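# Changes to Appointments at the Stemham Practice

2020-06-27

Patients of the Stemham practice have asked when remedial massage and manual therapy will be available again, and on what terms. The answers are set out in this post, which replaces the notice published in the spring. 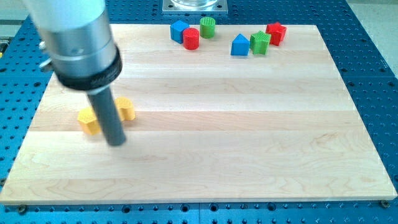 Appointments resume first at Stemham. The Woltolden rooms will remain closed until October, when the lease on the larger treatment room begins. Patients who normally attend Woltolden may book at Stemham in the meantime, and their records will be transferred on request.

## Booking

All appointments must be made in advance by telephone or through the Pornus booking page. Walk-in visits are suspended. Each session lasts 45 minutes, followed by an interval in which the room is aired and the table is cleaned. The fee for a standard session is $98. Patients holding prepaid vouchers may use them at the former rate, and the expiration date of every voucher has been extended by 13 weeks.

A short health questionnaire is sent with each confirmation. Please complete it even if you have been a patient for many years. Anyone with a fever, a new cough or a recent loss of smell should postpone; no cancellation fee will be charged.

## Treatments offered

Neck, shoulder and lower back treatment will be offered from the first day. Jaw work and facial massage are withheld for now, as they cannot be carried out while the patient wears a mask. I recognize that this is a disappointment to those who come for tension headaches. Treatment of the upper back and the base of the skull remains possible, and I have found it useful for many of the same complaints.

The Kos method, which I have practiced since completing my training, continues unchanged. First-time patients should allow an additional 20 minutes for the initial assessment.

## Referrals

Patients referred by a physician should bring the original letter. Insurers differ in what they accept, and I am unable to confirm coverage on a patient's behalf. Receipts are issued at the end of each visit and can be reissued by mail for the current year only.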